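July 12, 2018

Back from the reef at last, with salt in my ears and a stripe of sunburn where the vest stops and the gloves haven't started. I keep meaning to write these entries on the boat and I never do, so it's gone nine in the evening and I am at the table with a mug of tea and a slate full of pencil scribbles, trying to work out what I meant by "lumpy brown, see yesterday".

We did the outer slope at Stellden this morning, which I had been looking forward to ever since the wind kept us off it in March. The swell had dropped right away and the water was that lovely thick blue you only get past the edge. We laid the tape at the usual marker and worked along it slowly, me on corals and my buddy on the loose rubble, and I came up with 41 colonies written down, most of them small and a good many of them young. Young ones always cheer me up. They are no bigger than a coat button, some of them, and there they sit on a bare bit of rock as if they had paid rent on it.

The table corals at the top of the slope are looking better than I dared hope. Two winters ago that whole shelf was grey and furry with weed, and I remember swimming back over it feeling thoroughly glum. Now there are pale growing edges all along the seaward side, and a little gang of damselfish had moved into the biggest one and came out to shout at me. I stayed far too long with them, and had to be tapped on the fin and pointed at my gauge (quite right too). 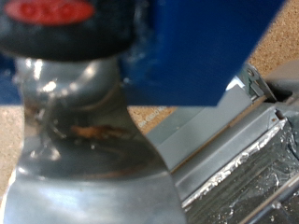

3 min read

After lunch we went inside the lagoon to Tawhiri, and that was a different story. The water was cloudy and very warm, almost like getting into a bath somebody else has finished with, and the branching corals near the channel had gone pale at the tips. I wouldn't call it bleaching yet. I wrote "pale, watch" on the slate and underlined it, and we'll go back next week if the boat is free. The flat further in is nearly all sand and seagrass, as it always has been, with the big round boulder corals dotted about. I have a soft spot for those. The oldest is wider than our kitchen and must have been there long before anybody thought of writing on a slate under water.

Then came the boring part, typing it all up. The Pultenar sheet now has 3109 lines in it, going back to our first season, and I managed to paste today's lot over the top of an old one and spent most of an hour putting it right. I have saved it twice now, and once more on the little drive in the biscuit tin.

The Darkix logger came up from the channel with 24 days of temperatures in it and a barnacle on the lid. I haven't looked at the numbers properly. I'd like to do that with a clear head, and I've rather a feeling about what they will show for the lagoon.

Need to rinse the regulators before bed - and find the other glove, and ring about the tank that keeps hissing. Early start again, inner slope if the wind holds off.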